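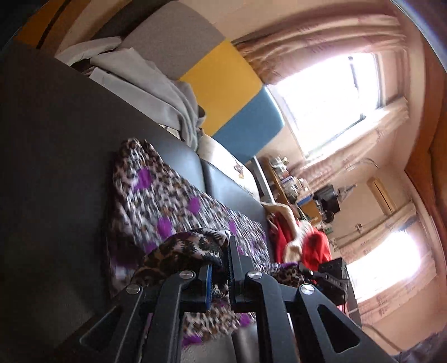 ソファに広げたヒョウ柄の布。紫の入った柄

ソファまわりの布のたたみ方と片づけ方
9月 文:Peiyu Cai

ソファで使う布類は、置きっぱなしにするとすぐに山になります。ひざ掛け、薄手の布、毛布、クッション。この記事では、それらをたたんで決まった場所に戻すまでの手順をまとめます。慣れれば20分ほどで終わります。

用意するもの
・粘着クリーナー(または洋服ブラシ)
・乾いた柔らかい布
・しまう先のかご、または棚の一段

1. 座面の上を分ける
まず布類を「洗う」「たたむ」「そのまま置く」に分けます。クッションは最後まで使うので、背もたれに立てかけたままで構いません。丸まった毛布はいったん広げ、中にリモコンや靴下が入っていないか確かめます。

2. 柄物の布を広げる
薄手で柄の細かい布は、端がどこにあるのか分かりにくいものです。ヒョウ柄のように模様が不規則だと、柄を目印に合わせることもできません。布の中ほどをつまんで一度持ち上げ、垂れた部分から角を探します。角が見つかったら座面に対して斜めにならないように置き直し、手のひらで中央から外へしわを伸ばします。

表面が滑らかな座面では布が動きやすいので、片手で端を押さえながら作業してください。毛やほこりが気になるときは、この段階で粘着クリーナーをかけます。起毛した生地は強く押しつけず、毛の向きに沿って軽く転がします。

3. たたむ
長い辺を半分に折り、もう一度半分に折ります。細長くなったら、短い辺から三つ折りにします。棚に立てて並べるなら、折り山を上にすると取り出しやすくなります。 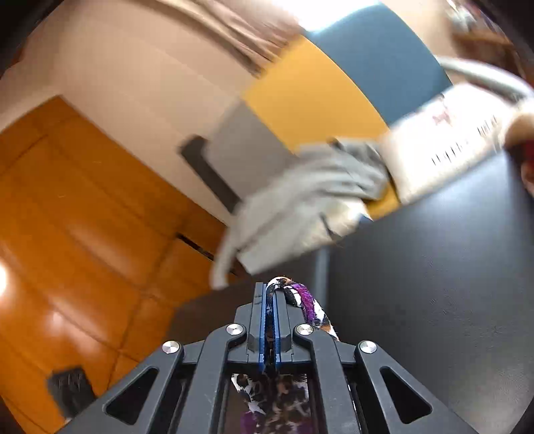 途中で布がねじれてしまったら、そのまま折り進めずに手を離し、ねじれた所を一つずつ戻します。ねじれを残したまま重ねると、そこだけ厚くなり、棚に入れたときに崩れます。ソファの上が狭ければ、テーブルに移してたたんでもよいでしょう。その場合は先に天板を拭いておきます。黒っぽい天板は糸くずが目立つので、終わったあとにもう一度乾拭きします。

4. 毛布をたたむ
毛布は厚みがあるため、三つ折りを2回にとどめます。きつく巻くと広げたときに跡が残ります。背もたれに掛けておく場合は、幅を座席一つ分に合わせ、前に垂らす長さを後ろより少し長めにします。

5. 座面を拭いて戻す
布類をすべてどけたら、座面の継ぎ目に指を入れてごみをかき出し、乾いた布で拭きます。継ぎ目は奥から手前へ拭いてください。最後にクッションを戻し、よく使う布を一枚だけ手の届く所に置きます。残りはかごか棚へ。

補足
読者のMaribeth Tanさんから「洗う頻度は」と質問がありました。わが家では肌に触れる薄手の布は5日ごと、毛布は季節の変わり目に洗っています。洗濯表示に手洗いとあるものは、ネットに入れても洗濯機は避けたほうが無難です。干すときは裏返して陰干しにすると、濃い色があせにくくなります。

最終更新:9月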